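Dreditz Advisory – Client Service Operations
Minutes of the quarterly service review, July

Started 2:00 p.m. Chair: Hawi Kumsa. Present: service leads for the Stelorby and Ejigu accounts, records, billing, actuarial liaison. Apologies from compliance, who sent written comments under item 4.

## 1. Previous minutes

Accepted with one correction. The fee schedule in item 6 should read "per plan," not "per participant."

## 2. Matters arising

- Backup consultant for Ejigu has been named in the engagement letter. Closed.
- Call-routing table still lists two extensions that are out of service. Carried forward.

## 3. Stelorby account

Participant file reconciled at 3130 records against the sponsor's payroll extract. Five records have a mismatched hire date and have gone back to the sponsor. The valuation cannot be released until they are returned. Billing asked whether the extra reconciliation falls inside the annual fee. The chair's reading of the contract is that it does, up to the hours cap in Schedule B.
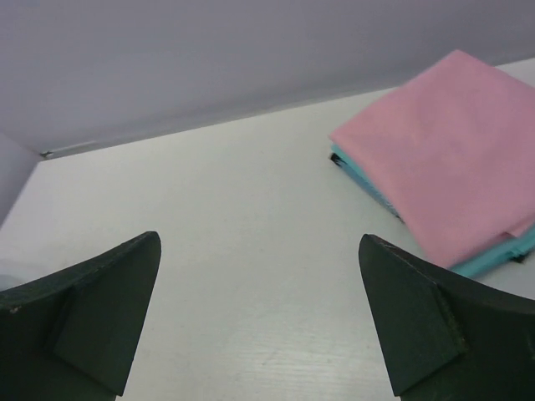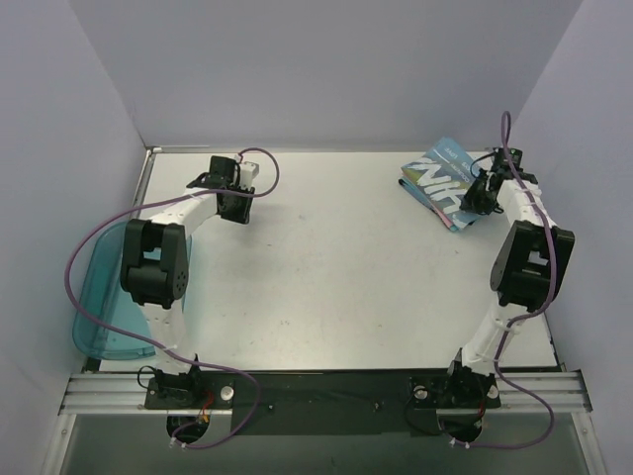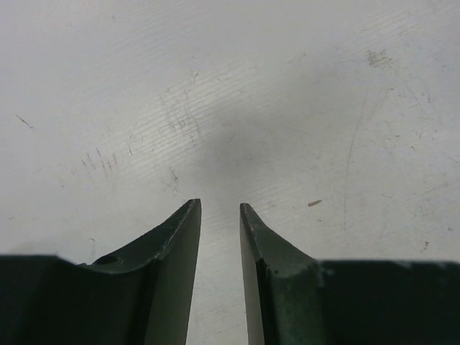 ## 4. Plilico migration

Document storage moves to Plilico in two batches. The first covers closed engagements, roughly 3000 files. Records reported that the naming rule drops the plan year when a file has more than one amendment. A revised rule was read out and agreed: client code, plan number, plan year, amendment number.

Compliance commented in writing that retention dates must be set before transfer. Agreed. The second batch is on hold until the first has been sampled; sample size set at 500 files.

## 5. Response times

The target for written client questions stays at two business days. The Ejigu lead asked that actuarial questions be logged separately, as they wait on outside data. No objection. Log template to be changed.

## 6. Actions

- Stelorby lead: chase the outstanding hire dates.
- Records: issue the revised naming rule, draw the sample.
- Billing: confirm hours used against the Schedule B cap.
- Actuarial liaison: add a separate category to the question log.
- H. Kumsa: call-routing table.

## 7. Other business

None raised. Closed at 3:10 p.m. The next review will follow the same agenda order, with Ejigu taken first.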